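Eggs, at last

I've wanted to do eggs since August. We spent most of the summer on blocks, cups and a truly boring quantity of sponges, and every time somebody asked what was next I said eggs and was told to finish the sponges. Well, the sponges are finished! The egg set is open, I've been recording for it all week, and I am having a lovely time.

For anyone new to this blog: I collect demonstrations for a learning system we call Hukdale. I steer the arm by hand through a job, the recorder keeps what the wrist camera sees along with the joint positions and how wide the fingers are, and when there are enough of these recordings the model is trained to do the job by itself. My part is the steering. It's closer to teaching someone to park than it is to programming, and I come home with an aching thumb.

The egg job is simple to say. Pick up one egg from the table, put it in an empty cup of the carton, let go, back away. The target for the first round is 160 good recordings and I have 86 in the bag. Good means no pauses over two seconds, no bumping the carton, and no second go at the grasp. That last rule is the one I argued about. Jérémie Maillard, who looks after the training side, wanted only clean grasps to begin with, so the model isn't taught to fumble. I wanted some fumbles and recoveries in there from day one, as the thing is certainly going to fumble and it may as well know what to do next. We settled on keeping the recoveries in a folder of their own, and he'll train once with them and once without. I can't wait to see which of us has to buy the cake.

What I love about eggs is how much they punish laziness. With a sponge you can come in crooked, squeeze as hard as you like and still get a recording that looks fine. An egg wants you to have decided where you're going before you get there. I've ended up with a routine: come over high, open wide, stop for a breath, turn the wrist until the fingers will close across the short way, then go down in one smooth move. If I catch myself correcting on the way down I bin it and start again. My early ones were full of little wiggles, and when I played them back at double speed it looked as though the arm had had too much coffee.
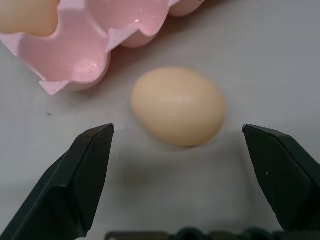

Hannelore Steinbach asked whether I wasn't making it too easy by always starting with the egg out in the open, and whether the model would have the faintest idea what to do with one lying right up against the carton.

She has a point, and I've changed the plan because of it. Up to now I'd been placing each egg wherever my hand happened to drop it, and my hand, I have since discovered, is a creature of habit. I plotted the starting positions of everything recorded so far and they made a tidy little cloud no bigger than a saucer. So I've written a short script that picks a spot and an angle for me before each go, and some of those spots are horrible. Tight to the carton. Pointy end towards the arm. One was so near the limit of the reach that I had to stand up to see what I was doing. They take twice as long and I bin far more of them, but when I watch them back they're the ones where I can see a decision being made, and I suspect they're worth several of the easy sort.

The other change is the carton. It had been sitting in the same place for the first lot, which meant the model could have learnt "go to that corner" and never looked at a cup in its life. Now I shove it a bit between recordings and turn it now and then. I also change which cups are full, so there's a real choice to make each time about where the egg should go.

Still to sort out: the labels. I've been typing "egg to carton" for all of them, and I think the ones with a set cup ought to say which cup. Also the lamp, which I'd like to move for the last stretch so that the shadows don't always fall the same way. If anybody reading has recorded with shiny plastic under more than one light, please tell me how you got on, I'd be very glad of it.

Back to it tomorrow. 74 to go, and I've promised myself that at least half of them will be awkward.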